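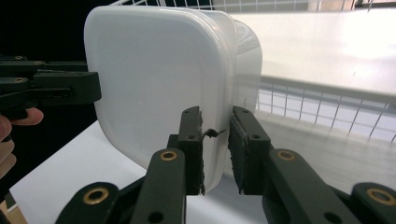

Food container held between the two grippers, one at the lower corner and one on the front face.

**When do you retire foam finger pads on handheld grippers?**

Posted by goreo_bench, 04/07/2024

We've written a short practice sheet for our handheld grippers and the section on pads is causing arguments. The foam on one finger is ragged and there's a torn black scrap sticking out sideways near the plastic. Our sheet only says "replace when worn", and everyone reads that differently. We handle empty food containers, no actual food. Do you go by number of grasps, by looks, or by something else? Also, should a torn pad stop a session, or can it wait until the end of the day?

**fonon_tech**

Go by looks, checked before each session. We tried a grasp count at Villca and set it at 226. Some pads were finished well before that and others were fine long after, depending on whether the object had a sharp rim. What our sheet says now:

- Any loose piece that could get between the pad and the object: stop and change it.
- Rough surface but nothing loose: note it in the log, keep going, look again at the break.
- Change both pads on a gripper together, so the grip stays even.
- Write down the pad change and the session number.

Last August we had 37 sessions with no pad changes logged, and we couldn't sort out afterwards which ones were done on old foam. The log line matters more than the exact limit.

By those rules, yours is a stop.

**Firkex17**

just trim it with scissors, takes two seconds. we've done that for ages

**villca_lab_notes**

I wouldn't trim without logging it. A trimmed pad has a different contact area, so treat it as a pad change on paper. Also check your own site's rules before using any of this near real food. Loose foam is a contamination problem there and somebody else probably sets the limit. We keep a separate set of fingers for that work, in a labelled tub, and they don't get swapped back.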